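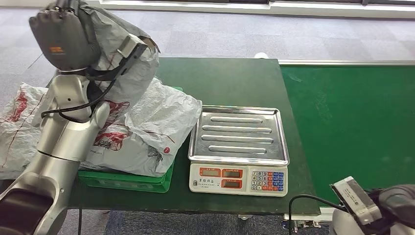
Rules for scale tasks, can we agree something before November

percy_ospina
Drafting the bench rules for the Hedbridge cell. So far: tare before every run, no bag touching the pan, cables clipped clear of the table edge. Anything missing?

Etimetti
Bag thing needs a distance. "Not touching" is useless, plastic creeps. We say a hand's width from the tray rim.

jcusi
Disagree. Crate and scale share one small table, a hand's width and you've got nowhere to put the crate. Check the reading before each pick and move on.

Etimetti
and who checks it at run 2,867? people stop looking

jcusi
Log it then. Empty pan reading goes in the run sheet, if its off by more than 2 g you stop. We did 48 runs like that at Rathjen, no arguments.

ustden_mark
Cables matter more imo. Anything hanging off the wrist gets a strain relief and a slack check at full reach. Ours snagged on a crate rim, lost a whole afternoon

percy_ospina
ok adding slack check. Both arms or just the one doing the bags?

ustden_mark
Both. always both

Etimetti
Still want a distance in there. Jhair can have his log aswell

percy_ospina
Putting both in, will post v2 tonight. Who has the wording for e-stop reach?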